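Hand comparison working group: minutes, December
Wultden, lab 2, 14:00 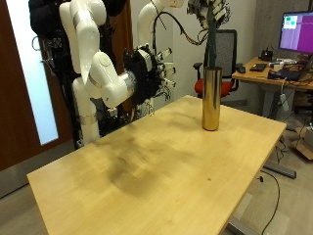
Present: Barbara Chmielewska (chair), Umesh Kushwaha, Aleksandra Gajewski, Teodor Ostrowski (minutes). Apologies: Genowefa Makowska.

1. Previous minutes
Accepted. Umesh still owes the group the wiring list for the left arm.

2. Stem and vase task
Umesh went through the log. 2,197 attempts are now recorded across both hands. The gray and silver hand holds the green stem from above and is steadier on the way into the gold cylinder. The black hand with white fingertips closes faster but tends to twist the stem at release. Aleksandra thinks the twist comes from the Ehlers controller settings and wants the two hands run on the same gains before anything is written down as a result. Agreed.

3. Reflections
Teodor reported that the brass finish confuses the depth readings near the rim. Matte tape was suggested. Barbara would prefer to keep the cylinder as it is, as Jedham will be using shiny parts. Left open.

4. Cables
The loops between the hand and the arms limit wrist rotation. Umesh to try a shorter bundle and report back.

5. Third hand
Clorkelholm have offered a loan for 6 weeks. Genowefa sent a note asking who pays for shipping. Barbara to ask.

Actions
Aleksandra: matched gains on both hands
Umesh: shorter bundle, wiring list
Teodor: depth readings with and without tape
Barbara: shipping terms

Meeting closed 15:10. Next meeting in January, same room.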